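Girken Programme: Teaching Handling Tasks by Demonstration
Progress report to the Szénási Fund, second reporting period
Submitted by the Trarkadano project office

1. Purpose of this report

This report sets out the work carried out under the second instalment of the grant, the position against the agreed targets, and the matters on which the Fund's guidance is requested. It should be read together with the first report, which dealt with the purchase of equipment and the fitting out of the room.

2. Work carried out

The grant agreement asks the project to collect demonstrations in which a trained operator guides a robot through a handling task from start to finish by remote control. The movements of the arms and hands are stored together with the views from the head and wrist cameras. The agreed total for the full grant is 300 accepted demonstrations. At the close of the period, 79 had been accepted.

Most sessions were given over to laundry, as proposed in the application. The operator directs an arm to a basket, takes hold of a garment and moves it to the place named in the task sheet. Clothes were chosen because they change shape whenever they are touched, and a fixed set of programmed movements is of little use with them. Baskets are filled with mixed items and are not tidied between attempts.
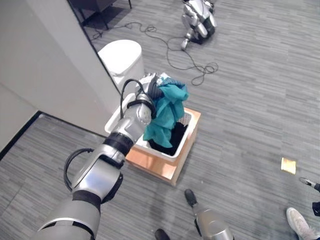 Margit Bozsik has asked that the report record a concern about grasps which take up more than one garment. Her view is that such grasps should be kept in the collection when the operator goes on to correct them, and that throwing them out would leave the robot with no instruction in how to recover. She adds that the present rules for acceptance were written before the first laundry session and show it.

The project office accepts the point in part. From July, a demonstration containing a double grasp is kept if the operator separates the items without outside help, and it is marked as a correction in the log. Demonstrations rejected under the earlier rule are being looked at again. None of these has been added to the figure given above.

3. Operators and training

The project now has 4 operators, in line with the staffing plan. Each completed the introductory course prepared by Furkier, followed by supervised practice in the room. Maja Dudek has prepared a short written guide for new operators, covering the starting position of the arms, the pace of the approach, and when to abandon an attempt. Sessions begin at 9.30 and are limited to the morning, as operators reported tired wrists and poorer control after midday.

4. Quality of the recordings

Reviewing has taken longer than planned. Every demonstration is watched in full by a person other than the operator, who notes the moment of contact, the moment of release and any pause. The wrist views have proved the hardest to judge. When the hand is moving quickly and close to its target, little remains sharp; with the turquoise zipped item the reviewer can follow the line of the zip across the fabric, but the printed strip beyond it is too blurred to read. Reviewers have therefore been told to settle the moment of contact from the head view wherever the two disagree. Operators have been asked to slow down in the last part of the approach.
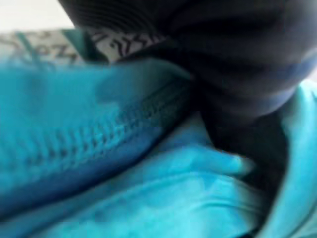 The project office considered whether slower movement would make the demonstrations less useful as teaching material. Trial training on the first 50 accepted demonstrations did not settle the question, as nearly all of them were recorded at the earlier pace. A fair comparison will be possible once enough slower recordings have been accepted, and the result will be given in the next report.

A second matter concerns the position of the hand before a grasp. Operators differ in how widely they open the fingers and in how long they hold the hand over the target before closing it.

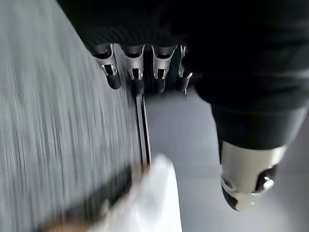
The written guide now asks for an open hand and a short hold before every grasp, so that the start of the action can be found easily in the recording. Two operators had already worked in this way. The others have adopted it, although it adds a little time to each attempt.

5. Position against targets

The collection is behind schedule. The main causes were the late arrival of spare cables, which closed the room for part of the period, and the time taken by reviewing. The office expects to recover part of the delay by training one further reviewer. Spending on staff is within the approved amount. Spending on repairs is above it, and the difference has been met from the travel heading, where little has been used.

6. Matters for decision

The Fund is asked to approve the transfer between headings described in section 5, and to confirm that demonstrations marked as corrections may be counted towards the agreed total. A revised timetable will be sent once the second of these points has been answered.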